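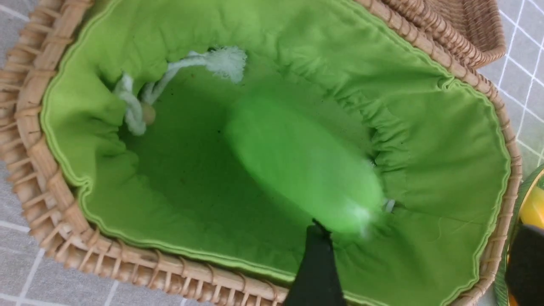 Does a lined basket keep fruit any better than a bowl does? For most fruit the container matters far less than the temperature of the room and how ripe the fruit was when you bought it.

I wish somebody had told the people who sell baskets. Reading time: 4 minutes

Every February, when the holiday clutter is gone and the kitchen looks a little bare, the catalogs start pushing what they now call fruit storage. We used to call it a bowl. This year's version is wicker or rattan with a gathered cloth liner, often in a color you would notice from the street, and sometimes a lid. The Namia catalog says its liner "lets fruit rest." Kaltus promises "a calmer counter." I have read both pages twice and I still don't know what a rested pear is.

So I spent part of the winter moving fruit from one thing to another and back again, and asking people who handle more of it than I do whether any of this was worth the money.

The case for the liner is easy enough to state. Wicker is rough, and a ripe mango isn't. Set one against bare cane for a few days and it may pick up marks. Cloth takes care of that, and when something leaks you pull the cloth out and wash it. Fine. But a folded dish towel does the same job, and you already own one. The drawstring I can't defend at all. Pull it shut and you've hidden the fruit, and hidden fruit is fruit you forget until it smells.

A lid is worse. Bananas and mangoes give off ethylene as they ripen, and anything that holds the gas in will hurry them along. That's handy if your mangoes are hard as a doorknob. It isn't what the catalog means by keeping.
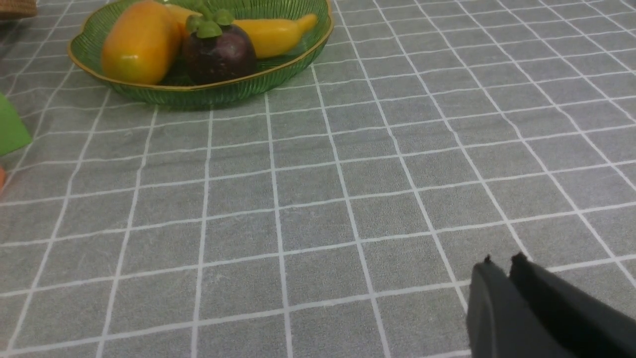

Glass has its own sales pitch, mostly about looks, and at least it's an honest one. A wide, shallow bowl puts everything in one layer or close to it, so you see the soft spot before it spreads. Air gets in. You can wipe it clean in a few seconds. Against that, it's hard on the underside of anything heavy, it chips, and the fancier the rim, the more likely you are to be washing it by hand. Anything with gold on the edge should stay out of the dishwasher and the microwave, whatever the sticker says.

Jolanta Szulc has sold fruit at a covered market for 13 years and has little patience for either side. She keeps mangosteens away from bananas at home and buys less at a time. "People want a basket that fixes shopping too much," she told me. She owns one lined basket, a gift. It holds clothespins.

I tried a few weeks her way. Bananas went on a plate by themselves. Mangoes stayed out until they gave a little under the thumb, then went into the refrigerator. The basket got apples, which would have been just as happy in the bag. I threw out less fruit than usual, and I give the credit to the shopping list.

There's one more thing the catalogs do that bothers me. Look closely at the pages and a good deal of the fruit is display fruit. Of course it looks good in the basket. It would look good in a shoe.

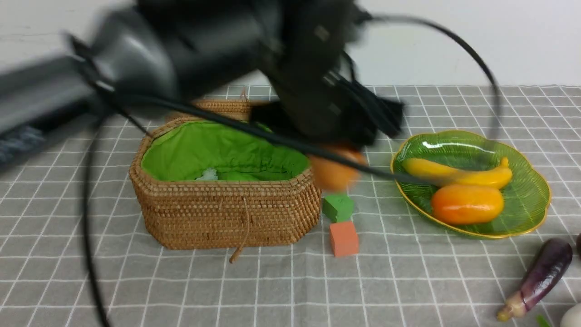 Mieczysław Sikora thinks I'm being unfair, and told me so over the phone on Wednesday. His view is that a basket you like looking at is a basket you walk over to, and that he eats more fruit now than he did when it sat in a drawer. He washes the liner every couple of weeks and leaves the lid off. I asked if a bowl would have done the same. He said probably, but he didn't like any of his bowls.

I can't argue with that, and I notice it has nothing to do with resting pears. If you want the basket, buy it because you want it, check that the liner comes out, and put the lid somewhere else.

Comments (3)

madigan8
The liner on mine shrank in the first wash and now it won't reach the rim. Dish towel it is.

Jimon
You skipped fruit flies. A cloth with juice on it will bring them faster than any glass bowl. Wash it right away or don't bother.

pearperson3308
I have had the same plain bowl since 2000 and I'm not calmer.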